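Chapter 4
Writing Down What the Client Wants (Before You Build Any of It)

I lost a whole spring to a button once. It was a "Send" button in a booking app for a small ferry company, and I built it in April, rebuilt it two more times, and then took it out completely. The code was fine every single time! The trouble was that three people at the ferry company each had a different idea of what "send" meant, and I had cheerfully written down the word without asking any of them.

So before we get to databases in Chapter 5 (I know, I know, you want the databases), we're going to spend some time on requirements. A requirement is just a sentence that says what the software has to do, written clearly enough that two people reading it would build the same thing. Sounds easy. Try it on a friend tonight and see how far you get.

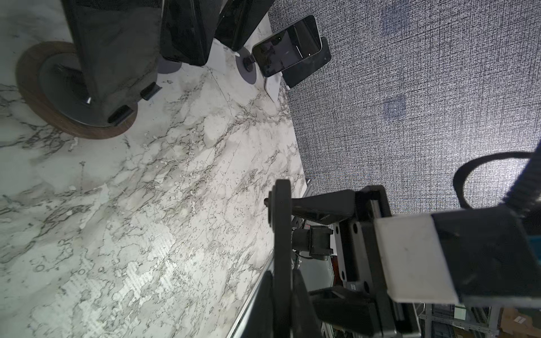 Most of this chapter follows one project, an app called Flistico that I worked on with Bindu Poojary and Lautaro Carrasco. Our client was Tavares, a company that rents out tools, and they wanted their customers to be able to reserve a drill or a floor sander from home. Sérgio Marinho ran the rental counters and was our main contact. His first email to us had 17 requests in it, and my favorite was number 2 on the list: "It should be fast."

Fast for whom? Bindu asked him that on our first call, and he laughed and said fast for the person standing at the counter with a line behind them. Well, that's a completely different app from the one I had started sketching! I'd been worrying about how quickly the home page loaded. Sérgio was worried about how many taps it took his staff to find a reservation. We kept his sentence and wrote a new one underneath it: "A clerk can find any reservation by last name in two taps or fewer." You can test that. You can argue about it too, and we did, for most of an afternoon.

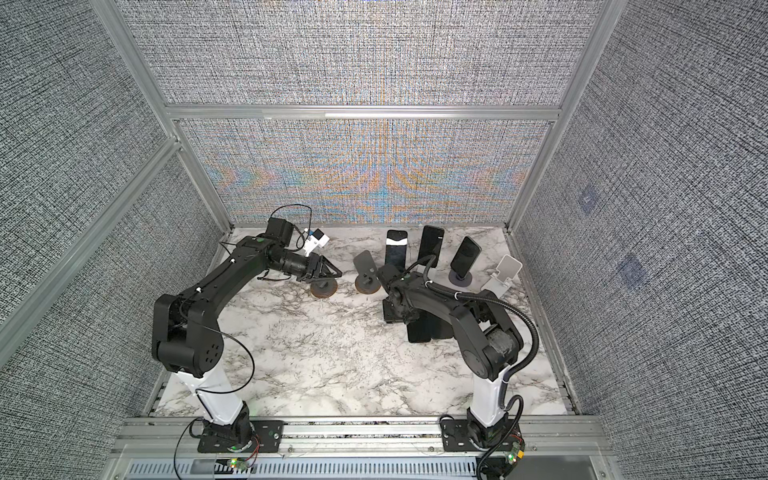
You'll notice we kept the original wording. I do this on every job now, and I'd like you to get into the habit while you work through the exercises. Clients remember what they said, and when they open your document and can't find it, they get nervous (fair enough, so would I). Put their sentence first, then yours, then a line for anything you're still unsure of. Our list for Flistico grew to 70 entries that way, and plenty of them still had a question mark when we started coding.

Now, a word about tools, as somebody always asks. We kept our list in Caster, which is really just a shared table with comments down the side. Vasco Teixeira, who taught me most of this stuff, used a paper notebook for years and then moved to Fanda when his team got bigger. Use whatever your client will open. A beautiful system that Sérgio never logged in to would have been worth less to us than a long email.

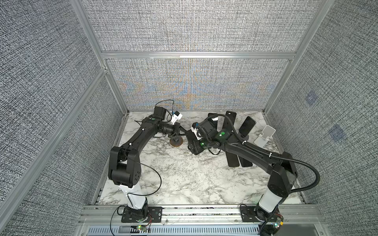
There's one more kind of requirement I want to bring in early, and it's the kind that describes conditions instead of actions. What happens when the connection drops halfway through a reservation? How big does the text get if a customer has their phone set to large type? What about last names with a hyphen, or just one letter? Karthikeyan Chowdary, who did the testing on Flistico, sent me 212 notes over the life of the project, and a huge share of them came down to conditions we had never written a sentence for. I still have them all. Some are pretty funny, and you'll meet several in Section 4.3.

One of his first questions was which phones we meant when we wrote "works on phones." Gulp. We had to go back and ask.
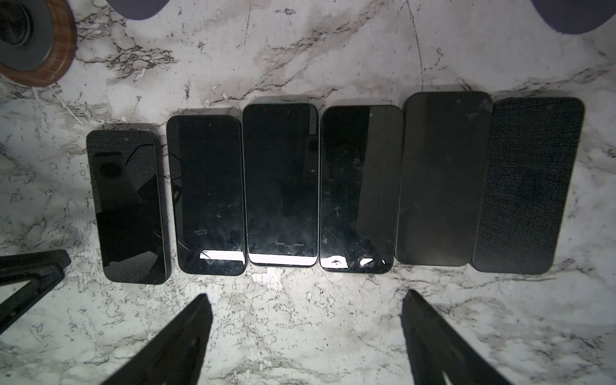
Figure 4.1 Six black smartphones lying side by side, screens up.

Before you go on to Section 4.1, pick an app you use every day and write five requirements for it, as if it didn't exist yet. Don't look at the app while you do it. Swap lists with a classmate and underline every word the two of you could read differently: fast, easy, recent, nearby, that sort of thing. Hang on to the marked-up copy, as you'll be rewriting it at the end of the chapter.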